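Stevora pone en duda las cifras sobre vasos «compostables» y publica su propio ensayo

El estudio de la consultora cuestiona que los vasos de papel de un solo uso se degraden en los plazos que prometen los catálogos

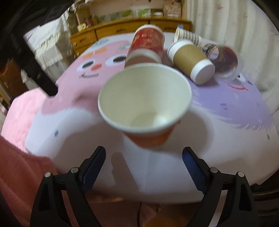
Veikko Lappalainen no comparte el diagnóstico: a su juicio, el sector ha avanzado más en los últimos años que en las dos décadas anteriores, y exigir resultados perfectos a un producto barato solo servirá para que las cafeterías vuelvan al plástico.

Kallio, 25/02/2020 – La consultora Stevora ha presentado hoy los resultados de un ensayo con vasos de papel para bebidas calientes que se venden como compostables. La conclusión es poco halagüeña para los fabricantes. De las 3 referencias analizadas, 2 conservaban buena parte del revestimiento interior al terminar el ciclo en planta industrial, pese a que la documentación comercial de ambas aseguraba lo contrario.

El ensayo se realizó en las instalaciones de Fovley, en Womcombe, con 200 vasos de cada referencia mezclados con restos de comida y poda. Stevora eligió unas condiciones favorables al producto: temperatura controlada, volteo regular y humedad vigilada. Cuesta imaginar que un contenedor municipal corriente ofrezca algo parecido.

«Cuando un proveedor dice compostable, conviene preguntar dónde, en cuánto tiempo y quién lo ha medido», afirma Þröstur Þorgeirsson, responsable del informe. «En varias ocasiones nos remitieron a un folleto. Pedimos el ensayo que había detrás del folleto y nos mandaron otro folleto.»

La consultora revisó además 3356 fichas comerciales de vasos, tapas y envases publicadas hasta el pasado enero. Muchas emplean términos como «ecológico», «natural» o «de origen vegetal» sin indicar norma alguna, y algunas presentan como equivalentes la biodegradabilidad y la compostabilidad, que no lo son. Stevora tampoco considera suficiente que el distintivo aparezca en la caja de transporte si el vaso, que es lo que llega a manos del cliente, va sin marcar.

El informe se muestra igual de prudente con las alternativas. Los sistemas de vaso retornable dependen de cuántas veces se use cada pieza, y los operadores consultados facilitaron previsiones de retorno, pero casi ningún dato de retorno real. En cuanto al reciclaje con el papel, varias plantas reconocieron que apartan los vasos revestidos y los envían a rechazo – un detalle que rara vez figura en las campañas.

Stevora recomienda a ayuntamientos y comedores colectivos que no firmen contratos de suministro basados en la palabra «compostable» sin un certificado vigente y sin confirmar por escrito que la planta de destino acepta el material.

El ensayo tiene límites que la propia consultora admite: se hizo en una sola planta y con un único ciclo. Está prevista una segunda tanda, cuya fecha no se ha fijado.

El informe completo puede solicitarse al departamento de comunicación de Stevora, en su oficina de Kallio.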